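ホーム　道具　ミシン　时計　修理メモ　リンク　問い合わせ

古い電動ミシンの分解清掃と注油（Stirnau の水平釜、たぶん他でもだいたい同じ）

2020年9月25日（金）

急いで書いてます。週末にやる人がいるので、とりあえず手順だけ先に。写真は後で足すかも。文が変なところは読み替えてください。

対象は家庭用の電動ミシン。コンピューターじゃないやつ。足踏みは別ページ。うちの机にあるのは Stirnau の水平釜で、もらいもの。押入れに長いこと入っていたそうで、はずみ車が重い、音がカラカラいう、布を送らない。よくある三つ揃い。モーターが焼けたとか基板がどうとかの話はここではやりません。焦げくさかったら電源を抜いて修理屋へ。

症状でいうと

・はずみ車を手で回して重い　→　油切れか、古い油が固まっている
・回るけど途中でひっかかる　→　釜まわりの糸くず、または歯車の欠け
・軽く回るのに布が進まない　→　送り歯の下のほこり、送り調節が固着
・返し縫いレバーが戻らない　→　固着。ほぼこれ
・針だけ動かない　→　糸巻きのほうに切り替わってないか先に見る

最後のは笑われるけど本当に多い。糸巻き軸が右に寄ったままになってる。分解する前に見て。

用意するもの

プラスドライバー、大きいのと小さいの。マイナスも大小。ミシンの針板のネジはマイナスで溝が広いことが多いので、先が薄いドライバーだとなめます。短いのが一本あると釜まわりで助かる。

ミシン油。サラサラのやつ。食用油は絶対にだめ。固まります。というか、うちに来る重いミシンの何割かは台所の油のせいじゃないかと疑ってる。浸透潤滑スプレーも、汚れを溶かすのには使えるけどそれで終わりにしない。抜けたあとに乾きます。

グリス。白っぽい樹脂に使えるやつ。私は Katona の樹脂用を使ってます、Dusum の通販で買った。別にこれじゃなくていい。「樹脂可」と書いてあるかどうかだけ確認。樹脂の歯車に合わないグリスを塗ると割れることがあるので。

綿棒、歯ブラシの古いの、竹串、ウエス。Tシャツを切ったので十分。ベンジンかパーツクリーナー少々。クリーナーは塗装とプラに直接かけない。布につけて拭く。

ピンセット。先が曲がったの。糸くずはこれが一番取れる。

掃除機の細いノズル。エアダスターは奥に押し込むのであまり好きじゃない。使うなら外に向かって。

スマホ。撮る用。あと懐中電灯。

時間は、初めてなら午後まるごと見ておく。慣れてれば60分で終わるけど、慣れてる人はこのページ要らないですね。

始める前に

コンセントを抜く。フットコントローラーも外す。抜いたつもり、が一番こわい。プラグが目に見えるところにある状態で作業。

針を外す。押えを外す。ボビンを出す。糸も全部抜く。上糸は、布側のほうから引っぱって抜くこと。上に引き戻すと糸調子皿に切れ端が残ります。

説明書があれば注油箇所の図のページを開いて横に置く。なければ型番で検索、似た型でも参考になる。注油不要と書いてある機種は素直に従ってください。含油軸受のやつに油をさすとかえってよくないです。

手順

1　外まわりを拭く

いきなり開けない。外側のほこりが中に落ちるので、先に拭く。固く絞った布、そのあと乾拭き。黄ばみは今日は放置。プーリーの裏、取っ手の根元、コードの付け根。コードの被覆がひび割れてたらここで中止。そこは自分でやらない。

2　針板を外す

マイナスネジ。固いときは回そうとせずに、まず押しつける。押すのに七、回すのに三くらいの気持ち。それでもだめなら油を一滴ネジの頭にたらしてしばらく置く。お茶。戻ってきてもう一回。

外れたら針板の裏も見る。フェルトみたいになったほこりが貼りついてるはず。竹串でこそげて、歯ブラシ。針穴のふちを指の腹でなでて、ひっかかるようなら針が当たった傷。細かい耐水ペーパーに油をつけて穴のふちをほんの少しなでる。削りすぎない。ひどい傷なら針板を買ったほうが早い。

3　釜をそうじ

内釜を持ち上げて出す。水平釜はたいてい左に寄せて持ち上げると抜けます。力は要らない。要るなら何かひっかかってる。針が下りてないか見て。はずみ車を手前に回して針棒を一番上へ。

外釜の溝に糸が巻きこんでることが多い。ピンセットで端を探して、見つけたら切らずにはずみ車をゆっくり手前に回しながら引く。切っちゃうと奥に残る。残ったら竹串でほじるしかない。

内釜はプラなのでクリーナー禁止。布で拭くだけ。傷があったら爪でなぞる。ガリッと来たら交換。交換部品は安いです、迷わないで。

外釜の軸のところ、フェルトが入ってる機種はそこに油を一滴。一滴ですよ。

4　送り歯まわり

ここが一番汚い。送り歯の溝にほこりが詰めこまれて、布みたいになってる。竹串を溝に沿って動かすと帯になって取れる。ちょっと気持ちいい。

送り歯の下をのぞいて、掃除機で吸いながら歯ブラシ。ドロップレバー（歯を下げるやつ）が下がったままになってないかも見る。布が進まないと言われて見にいって、ここだったことが何回もある。

5　面板と上カバーを開ける

左側の面板。ランプがついてる機種はランプを先に外す、ついさっきまで使ってたなら冷めてから。面板の中は針棒と押え棒。上カバーはネジが見えるところと、糸立ての下に隠れてるところがある。無理にこじると爪が折れる。開かないときはネジがまだどこかにある、必ずある。

ネジは長さが違います。同じに見えても違う。長いのを短い穴に入れると中の何かに当たって、あとで原因不明の重さになる。だから外した順に並べる。紙に本体の絵を雑に描いて、その場所にネジを刺しておくのが昔からのやり方で、私もまだそれ。テープで紙に貼るのでもいい。

6　底を開ける

横倒し。下にタオル。はずみ車の側を下にしない、軸に重さがかかるのがいやなので。奥に倒す。底板のネジを外すと、ゴム足も一緒に取れる機種がある。ゴム足は固くなってたら替えどき。

底には送りのシャフトが横に走ってて、そこに歯車がいます。グリスが茶色く固まってたら全部取る。新しいグリスを上から盛るのは意味ない。竹串、綿棒、布。歯の谷をひとつずつ。面倒。ラジオでも聞きながら。

歯車は外さずにすむならそれが一番。位置がずれると釜のタイミングが狂って縫えなくなる。どうしても外すなら、シャフトと歯車の両方に油性ペンで合いじるしをつけてから。写真も。角度を変えて何枚も。あとで見ると肝心なところに自分の手が写ってるんですよ、毎回。

外したものの置き場所は先に決めておく。下に色のついたマットを敷いて、小さい歯車なんかは溝で仕切ってある金属のトレイにのせる。浅い皿だと転がって重なって、どっちがどっちか分からなくなります。机から落ちたら床の溝に入る、これも毎回。

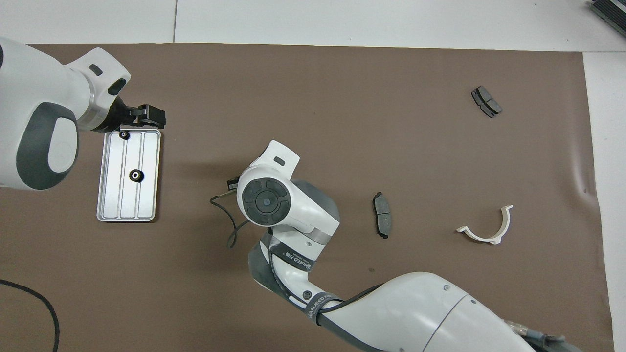
7　歯車を見る

欠け、ひび、すりへり。明るいところで。樹脂の歯車は軸のまわりから放射状にひびが入ることが多い。爪で軽く押して、口が開くようなら寿命。接着剤でくっつけたい気持ちは分かりますが、もちません。私は一度やって14日で割れた。

金属の歯車なら拭いて見るだけ。歯の片側だけ光ってるのは正常、いつも同じ方向に回るから。

部品探し。型番＋歯車で検索、あるいは Dusum みたいな部品屋に歯の数と内径と幅を書いて問い合わせる。写真に定規を添えること。うちの Stirnau の分は500円だった。送料のほうが高かったけど。ない場合はジャンクの同型を買って二台から一台つくる。置き場所に注意、増えます。

8　固着を取る

返し縫いレバー、送り調節ダイヤルの軸、ジグザグの切り替え。このへんは油が飴になってる。

やりかた。軸と穴のすきまに浸透するタイプの油を少し。動く範囲で小さくゆする。ほんの少しでいい。待つ。またゆする。しつこくやる。ドライヤーの弱で温めると早い、ただしスプレーの直後は絶対だめ、可燃性なので。順番は温めるのが先、スプレーは冷めてから。窓開けて。火の気なし。

プライヤーでねじるのは禁止。レバーが折れたらそこで終わり。

動くようになったら、にじみ出た茶色い汁を拭く。出なくなるまで繰り返し。それからミシン油。

どうしても動かないときは一晩置く。翌朝すっと動くことがある。なんなんでしょうね。

9　注油

金属と金属がこすれるところに一滴。これだけ。場所の探しかたは、はずみ車をゆっくり手で回して、動いているところと動かないところの境目を見る。境目が全部注油箇所。穴があいて赤い印がついてる機種は親切。

油をさす場所、だいたい上から

・上軸の軸受、左右
・天びんのリンク
・針棒の上と下
・押え棒（少し。つけすぎると布にたれる）
・下軸の軸受
・送りのリンク類
・釜の軸

油をささない場所

・ベルト
・モーターの中
・糸調子皿
・はずみ車のクラッチ面
・樹脂の歯車（ここはグリス）

ベルトに油がついたら滑る。ついたら布で拭いて、少しだけアルコール。糸調子皿は油じゃなくて、糸か薄い布をはさんで往復させて掃除。押えを上げた状態で。下げてると皿が閉じてて入らない。

さしたらはずみ車を手で手前に何十回か回す。音が変わってくる。軽くなってくる。拭く。またさす。二周目のほうが大事かも。

10　グリス

歯の当たるところに薄く。竹串の先にとって谷に置いて、手で回してなじませる。はみだした分は飛ぶだけなので拭く。米粒より少ないくらいから始めて、足りなければ足す。

カムの面にも薄く。カムの上に古いグリスの土手ができてるので先に取っといて。

11　ベルトの張り

指で真ん中を押して、少しへこむくらい。5ミリで合わせてます。張りすぎるとモーターがうなる、緩いと厚物で空回り。モーターの取り付けネジをゆるめて上下にずらして調整。ひびがあれば交換。ひびは曲げると見えます。

プーリーとベルトの間に指を入れたまま回さないこと。手回しでも痛い。やりました。

12　戻す

逆順。ネジは最初の何回転かは指かドライバーを軽く持って、すっと入るのを確かめる。斜めに入ると樹脂のねじ山がだめになる。全部軽く入れてから順に締る。締めすぎない。

カバーを閉める前に、もう一回手で回す。一周してどこも当たらない。ランプの線がリンクにはさまってないか。ここ重要。線をはさんで閉めると被覆がけずれて危ない。

針板を戻す前に送り歯の上下。内釜を入れて、止め金の位置。ここがずれてると下糸が出ない。内釜の出っぱりが止め金の左か右かは機種による、だから最初に撮っておけと。

13　試し縫い

新しい針。古いの使わない。いらない布、二枚重ね。白っぽい布がいい、油が落ちてるのが見えるから。最初は糸なしで、ゆっくり。布に油のしみが出なくなるまで続ける。そのあと糸をかける。

直線。次に返し縫い。次にジグザグ。縫い目の表と裏を見て、裏がモジャモジャなら上糸のかけ直し。下糸じゃなくて上糸です、みんな下糸をいじる。押えを上げて糸をかけたか？　皿に入ってないだけのことが多い。

目とびするときは針の向き。平らな面が奥。それと針の太さと布。それでもとぶなら、6で歯車を外した人は位置が狂ってる可能性。釜のタイミング調整は別ページに書くつもり。まだない。すみません。

うまくいかないとき

前より重くなった。→　ネジの長さ違いか、カバーがどこかに当たってる。カバーを全部ゆるめて回してみて。軽くなるなら順に締めて犯人を探す。

音が大きくなった。→　古いグリスがクッションになってた分、はっきり聞こえることはある。カチカチと一周に一回なら歯車をもう一度。

油くさい。→　何日かで消える。布を一枚敷いて押えを下ろしておくと、たれた分を吸ってくれます。

モーターから火花が少し見える。→　ブラシのところの小さい青いのは、まあ出る。黄色くて大きいのは止める。ここから先は専門の人に。

ネジが一本余った。→　たぶん底。がんばって。

しまいかた

注油したあと長くしまうなら、ときどき手で回すだけでも違います。うちは12月の大掃除のときに全部出して回すことにしてる。押えは下ろして布をはさむ。湿気の多い押入れの床に直置きしない。ビニールで密閉もしない。さびる。ケースの内側のウレタンがぼろぼろになってたら捨てる、あの粉が釜に入るとねばついて最悪です。

糸くず掃除は縫うたびに、注油は使う頻度によるけど音が乾いてきたら。カレンダーより耳。

追記

Anayeli Montes さんからメールで、Gallon の小型機では上カバーのネジが取っ手の下に隠れてたとのこと。取っ手を立てないと見えないそうです。私は Gallon は開けたことがないので助かりました。あと同じメールで、油を一滴だけ落とすなら注射器型の油さしが楽、ボトルの口から直接だとドバッと出ると。それはそう。手順9のところに書いとくべきだった、後で直します。

垂直釜（ボビンケースが金属のやつ）の人は3のところだけ違います。左右の押え金を開いて大釜の輪を外す、中の半月形のを真ん中の軸をつまんで出す。溝を拭いて、輪の内側の当たる面に一滴。戻すときは針を一番上にしてから、半月を先に、輪を後に。パチンと閉まらないときは半月の向きが逆です。

ボビンケースのネジはいじらないで。いじるなら、今の溝の向きを描いてから。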